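Terrazzo-look surfaces in kitchens and utility rooms: what to check before you order

Requests for terrazzo patterns have come back in the last two seasons, mostly for wall panels and mostly in white grounds with colored chips. Real terrazzo is stone or glass chip set in a cement or resin binder, then ground and sealed. Most of what is sold for walls today is a printed pattern. The two products behave differently, and the differences affect specification, cutting and cleaning.

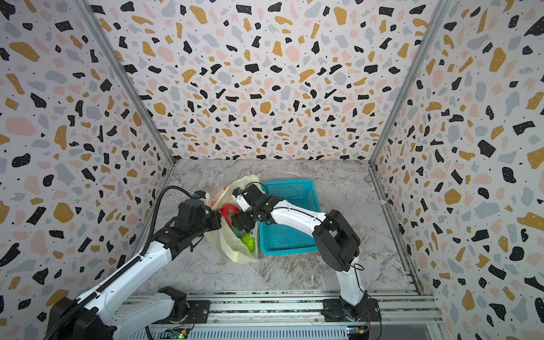 SURFACES & FINISHES

A printed pattern has a repeat. On a small sample the repeat is invisible, and on a full wall it can be obvious from the doorway. Ask the supplier for the repeat length before ordering and lay out the sheets on paper first. Large-chip prints in black, mustard and pink show the repeat sooner than fine-chip prints in gray. Rotating alternate sheets by half a turn usually breaks it up, provided the print has no direction.

Corners are the second item. A poured terrazzo can be run through a cove. A panel has to stop, and the joint must be covered or filled. Metal trim is the usual answer. It hides a cut edge that is slightly out of true and it allows the sheet to move. Leave the gap the manufacturer states, even where the trim would cover a tighter fit.

The Mostville showroom changed its display bay in December to show panel joints with and without trim. The untrimmed joint was cut by an experienced fitter and still shows a dark line at reading distance. Members planning a filled joint should look at it first.

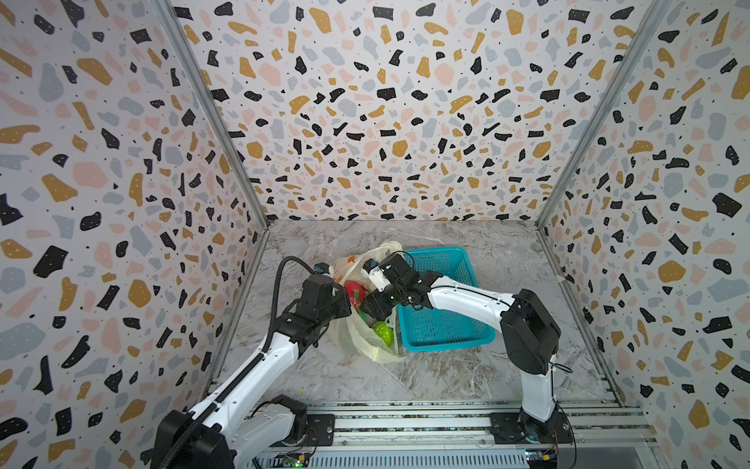

Pattern pairing is largely a matter of scale. A busy wall over a veined floor can work if one of the two is much quieter in contrast. A marble-look floor in gray and white will sit under most chip patterns, but the veins should not be close in width to the chips. View both samples together, flat and upright, under the lamps that will be used in the room. Warm lamps pull pale pink toward beige, and light gray chips can disappear altogether.

For gloss level, matte is easier to live with on floors and satin on walls. High gloss on a wall opposite a window will show every fixing that has been overtightened. Surface abrasion is a separate question. The Pleltdale workshop ran a soft pad over four wall samples for 1000 cycles, then took two of them on to 4000. The satin samples showed a slight rise in sheen at the higher figure. The matte sample dulled in one band and did not recover with cleaning.

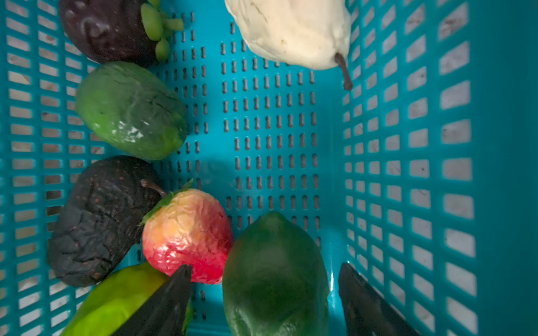 Cleaning instructions should be handed over with the job. Printed panels need a neutral detergent and a soft cloth. Acid descalers will not etch the print layer in the way they etch real marble chip, but they will attack some sealants and may stain the trim. Cement-bound terrazzo should be resealed on the schedule given by the installer.

The Flultton depot holds offcuts for test cuts. Collect them from the side entrance before noon.

Recent items
Cove bases: when to pour and when to fit
Sealant colors for pale grounds
Trujillo depot: revised cutting list
Reading a slip rating

Contact the newsletter desk | Copyright Mostville Surfaces Group | Back to top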